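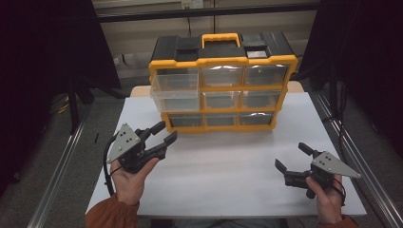
Bench 2, small parts organizer, top left drawer partway out.

Monthly bench check - May
Viveck Hobby Workshop, small parts area

Did this one on Wednesday before opening, coffee in hand. I've kept the same order as the April sheet so you can lay them side by side if you like that kind of thing (I do!).

1. Organizer stands upright and doesn't rock
OK. I gave it a good nudge from each side and it stayed put. It sits near the back of the table, and I'd like it to stay there, please. Last month I found it hanging over the front corner of bench 1.

2. Drawers open and close freely
OK with a comment. Eight of the nine are fine. The top left one drags a bit on the way back in, so people give up and leave it sticking out. I wiped the runners and it's better, but I wouldn't call it fixed. Look at it again in June.

3. Drawer stops working
OK. None of them fell out in my hand when I pulled gently. If you yank, all bets are off.

4. Clear plastic free of cracks and sharp edges
OK. I ran a thumb along every front. A few scuffs, nothing that would cut anybody.

5. Carrying handle sound
OK. I lifted it by the yellow handle and walked it to the door and back, no creaks. Do shut all the drawers first, though - I've picked enough washers out of the floor mat for one lifetime.

6. Lid latches close
OK. One is stiffer than I'd like but it holds.

7. Drawers labeled
NOT DONE. The new labels from Nosedon are still in the office, my fault entirely. I'll put them on once we agree on what goes where. My vote is screws up top, nuts in the middle, washers at the bottom.

8. Table surface clean and covered
OK. White paper down over most of the top. Change it when it gets greasy or torn, and don't tape a new sheet over an old one, it bunches up and everything small rolls into the crease.

9. Cables clear of the walkway
OK. Nothing on the floor when I went around. Keep loops up by the bench and away from your elbows.

10. Lighting over the bench
OK. Plenty bright, even for the tiny Trindudus screws.

Score for the area: 98 out of 100. I took 2 off for the labels. Still to do: the labels, and another look at that drawer.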